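8/11/25

Okay, so today was supposed to be the day I got through all the T-shirts, and I very nearly did! I have a ridiculous number of them (sports ones mostly, plus a few freebies from Lenihan that I only wear to paint in) and they've been living in a heap since May. I put the radio on, made a big mug of tea and gave myself 30 minutes. Ha. Two hours later I was still at it.

The new rule is that anything I'd wear out of the house gets a hanger and everything else gets folded. Sounds simple, but I kept changing my mind! The black one from the Petronas Malaysia Open 2022 went back and forth three times. I love the orange, red and blue logo on it, so hanger it is, one of the blue plastic ones.
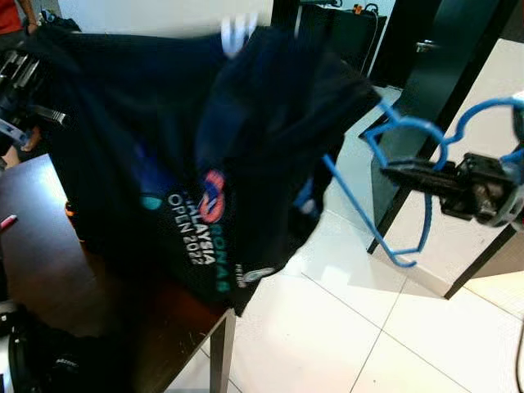
Anyway, I'm now short on hangers, and the ones I like at Surora only come in big packs, so I might try Masum first. Still to do: the sweaters, the sock drawer (ugh) and that bag of scarves I keep walking past. Pasta for dinner, and I'm going to bed early.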